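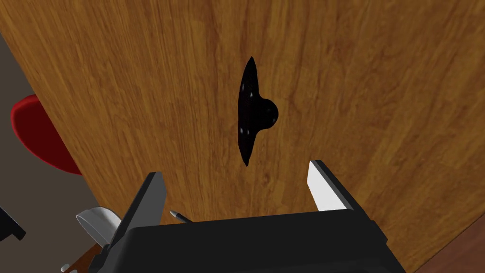 Según Urs Hämmerli, un máster para vinilo se estropea casi siempre antes de llegar al torno, en la mezcla, cuando el bombo y el bajo ocupan lados distintos del estéreo y quien mezcla no lo ha comprobado en mono. De esa observación salió el método de trabajo de Zultura.

Quiénes somos

Zultura es un estudio de masterización y preparación de cortes para metal extremo, doom y música pesada instrumental. Lo dirigen Mathias Aebischer y Urs Hämmerli. Aebischer se ocupa de la masterización digital y de la secuencia de los álbumes; Hämmerli, de los premásters para vinilo y casete y de la relación con las plantas de prensado. No grabamos ni mezclamos. Si una mezcla necesita cambios, se devuelve con notas escritas y referencias de tiempo.

Qué hacemos

Masterización estéreo para plataformas, CD y descarga en alta resolución.
Premásters para vinilo, con cálculo de duración por cara.
Premásters para casete.
Restauración y transferencia de maquetas en cinta.
Revisión de pruebas de prensado.
Revisión técnica de libretos, créditos y códigos ISRC.

Método

Cada encargo empieza con una escucha completa sin procesado. En ella se anotan el nivel integrado, el pico real, la correlación de fase y las resonancias que se repiten de un tema a otro. En los géneros que tratamos, la densidad de guitarras afinadas en grave suele enmascarar el ataque del bombo, y la corrección se hace con ecualización dinámica de banda estrecha antes de cualquier compresión. El limitador va al final de la cadena y se ajusta por tema, nunca con un valor común para todo el disco.

Para vinilo, el contenido por debajo de 200 Hz se centra progresivamente y se controla la sibilancia de voces y platos. Los temas con más energía en agudos se proponen al principio de cada cara, donde la velocidad lineal del surco es mayor. La decisión sobre el orden corresponde siempre a la banda.
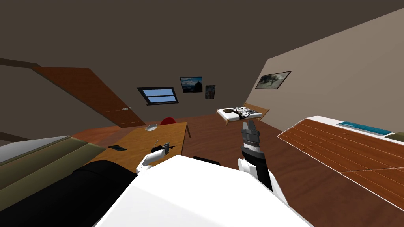
La revisión de libretos se incorporó al servicio en julio, a petición de sellos que recibían discos con títulos distintos en la galleta, la contraportada y los metadatos. Se comparan las tres fuentes línea por línea, incluidos signos diacríticos, duraciones y autorías. La prueba de imprenta se lee abierta y en plano inclinado, igual que la revista sobre el soporte de madera clara, con el borde posterior más alto: en esa posición la página queda más perpendicular a la vista y se detectan mejor los textos pequeños sobre fondos oscuros, habituales en el diseño de este género. Las correcciones se entregan en un documento aparte y no modificamos los archivos del diseñador.

Salas y herramientas

La sala Koivisto es la de escucha principal. Tiene monitores de campo medio, tratamiento de graves en las esquinas y una curva de respuesta medida, que enviamos a quien la solicite. La sala Stovine se reserva para transferencias analógicas: los magnetófonos se alinean con cinta de calibración antes de cada sesión y el azimut se corrige para cada bobina.

Los archivos se reciben y se entregan por Plaver, nuestro sistema interno de intercambio. Plaver genera una suma de verificación por archivo y conserva todas las versiones, de modo que la planta y el sello trabajan con el mismo máster.
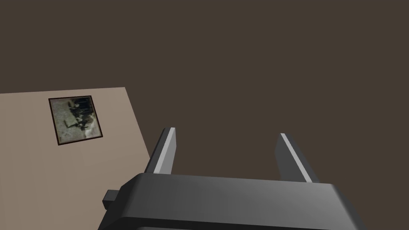 El acceso a Plaver se facilita al confirmar el encargo y permanece activo hasta que se aprueba la prueba de prensado. Pasado ese momento, los másters se archivan en dos soportes independientes y se pueden pedir de nuevo por correo.

Plazos y condiciones

El plazo ordinario para un álbum es de cinco días laborables desde la recepción de las mezclas definitivas. El precio incluye dos rondas de cambios. Una mezcla sustituida después de la primera entrega se factura como tema nuevo.

Las mezclas se envían en WAV o AIFF, a la frecuencia de muestreo original de la sesión y sin limitador en el bus principal. Si el compresor de bus forma parte del sonido, se deja puesto y se indica en las notas.

Página actualizada el 12 de octubre de 2022.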